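Spikeless shoes for winter golf at Risgate, worth it?

fairway_moth
Joined: September
Posts: 131

OK so I finally retired my old cleats and I'm sold on going spikeless for good. Picked up a pair of Bredico Ingates at the pro shop and played 36 holes in them over two mornings at Risgate. My feet have never felt this good walking off 18! No hot spots, no sore arches, and I drove home in them too, which I could never do before.

What I want to know is how they hold up once the ground gets soft. Anybody here worn spikeless shoes through a whole winter? We walk, no carts, and the back nine at Risgate has that long side slope on 14 where everybody ends up on their butt sooner or later.
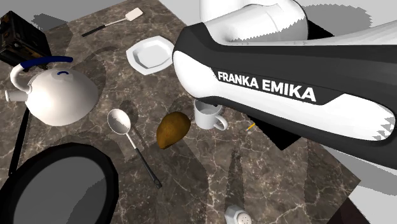
Re: Spikeless shoes for winter golf at Risgate, worth it?

dunker_lou
Posts: 2000

Congrats on the new shoes! I love mine from May until the leaves come down, and then they go in the closet. I tried one winter in them and slipped on my downswing on 14 (yes, that slope) and pulled the ball clean over the fence. Soft spikes from then on. You lose a bit of comfort but you get your left foot back.

Tsung-han Pan
Posts: 30

I'm going to disagree with Lou, and I play the same course in the same mud. I've done two winters in spikeless and I'm getting ready for a third. The trick is cleaning them. Those little rubber nubs pack with grass by the fourth hole and then you really are skating. I carry a stiff brush on the bag and hit the soles on every tee. Takes ten seconds. With clean soles I can go after a driver as hard as I want.

Also get them half a size up if you like thick socks. The Ingate runs snug across the toes, at least the leather one does. I haven't tried the knit.
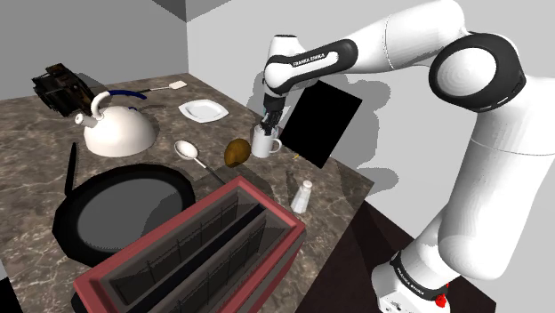 Counter, brown marble

dunker_lou

Every tee?? I'm out there to play golf, man. I'm happy for you but that's 18 stops with a brush and I'd forget by number three.

fairway_moth

Ha, I already stop on every tee to look for my ball marker, so a brush fits right in. Good tip on the socks. Mine are the leather and yes, snug, but they gave a little by the second round.

What about waterproofing? The box says one season. Do you guys put anything on them?

shanks4days
Posts: 10

First real post here, hi all! I use Shabalala wax on mine, the stuff in the flat tin. Rub it in with a rag, leave it overnight, buff it in the morning. I do it once a month and water just beads up and rolls off. It does darken light leather a touch, so test it on the heel first. I love the way it smells too but my wife makes me do it in the garage.

Tsung-han Pan

Wax is fine on smooth leather. I wouldn't put it over the mesh on the tongue, mine went stiff and cracked. And please don't dry them on a heater afterward! Newspaper inside, laces open, leave them alone for a day.
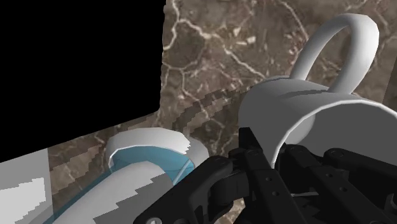 White mug

dunker_lou

Agree with Tsung-han on the heater. I ruined a great pair that way, the sole peeled up at the toe like a banana.

Still say spikes for winter. If you only want one pair for the whole year, look at the ones with replaceable cleats. You can run them up to two seasons on a set if you stay off the parking lot.

fairway_moth

You're all great, thank you! I think I'll do brush plus wax and keep the old cleats in the trunk for the really sloppy mornings. First frost delay I'll be out there with a thermos, and I'll report back after 14.

shanks4days

Please do. I'm an 8 wide and can't find the Ingate in wide anywhere, so if anybody sees a pair at the Risgate shop give me a shout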